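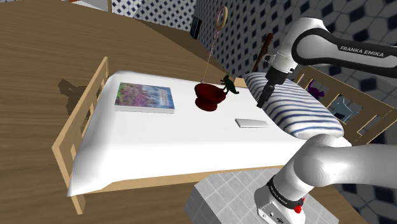
Our planner is too clever for its own good

For most of this year I have worked on the manipulation stack at Bivinton, and I want to argue for something unpopular in our team. We should stop randomizing everything, and we should spend the saved hours on the log viewer.

Every night we run 1,000 episodes in the Mimis simulator. A Franka arm must pick things up from a bed: a bowl, a toy, a book. The tiles, the floor and the positions are drawn at random. In the April run the planner reported success in 820 of them. This number went into a slide, and people were pleased with it.

I was less pleased. The planner says "success" when the fingers are closed and the force is above a limit. It does not ask what is between the fingers. Take the bowl task. In one episode the gripper has the red bowl by the rim, tilted, and a white roll is pinched between the fingers as well. For our checker this is a perfect grasp. For a person who wants a bowl, I think it is not. 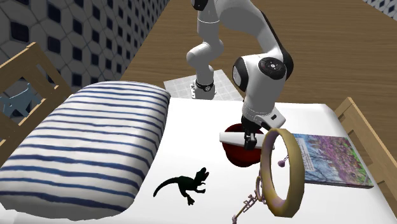 What I would change first

The check must compare the contact list with the target name. In Cheema, our planning library, it is 17 lines of code. I wrote them, and the review is still open, with the comment that the perception team should solve it. I do not agree. Perception gave the correct pose of the bowl. The mistake was made later, when the planner ignored the neighbors of the target.

My second wish is smaller. The viewer should open a failed episode in less than 10 seconds. Today I wait long enough to make tea, so I look at few episodes, and my colleagues look at fewer.

The group in Wisuvville will say that more random scenes will cover such cases by themselves. Maybe they will appear more often. But if the checker calls them good, we only collect more of them.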